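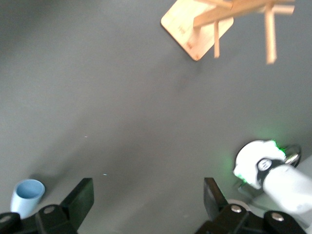

Hanging a cup on a peg is harder for a machine than lifting it, Linnea Kvam wrote when we asked customers what their arms still couldn't do. She had bought ours for the kitchen and had it moved to the packing bench by October.

Goltia Two-Arm Bench Kit
Model 217

The Goltia kit is a pair of arms with two-finger grippers, a controller and a set of practice tasks. It is sold by Gavberg for teaching labs, small workshops and people who want to find out what a machine can do with ordinary household things. It is not sold as a kitchen helper.

What it does now
Picks up plastic cups, small boxes and tins from a clear table. Moves them to a marked spot. Passes a light object from one arm to the other, if the object is stiff. Sorts by colour under steady light.

What it does some of the time
Turns a cup upright. Wipes a flat surface with a folded cloth. Puts a mug on a mug tree -- this depends a good deal on the handle, and on where the stand is. If someone bumps the stand, the task has to be set up again.

What it does not do
Wash dishes. Fold fitted sheets. Work in a cluttered sink. Handle thin glass. We get asked about all four, and the answer hasn't changed with this model.

On the shop floor
Most of our customers use the kit for loading trays and moving parts between two stations. Trygve Sjögren runs one at his bench and says it is slower than he is, but he can leave it going while he does the labelling. Parts should be dry, rigid and presented the same way each time. Mixed bins are not supported.

In the box
Arms, 2
Two-finger grippers, 2
Controller with power lead
Table clamps and hex keys
Practice task book, 204 pages
Household props are not included.

Before you order
You will need a level table with a matte top. Glossy benches and dark laminate give poor results. Keep the area clear of children and pets while the arms are powered. Replacement finger pads are listed under part 277 and can be fitted at home with the hex key supplied.

Setup help
Elsa Engström answers setup questions by email on working days. Please include the model number and a short note on the object you are trying to move -- size, weight and whether it has a handle.

Page updated 15/01/2022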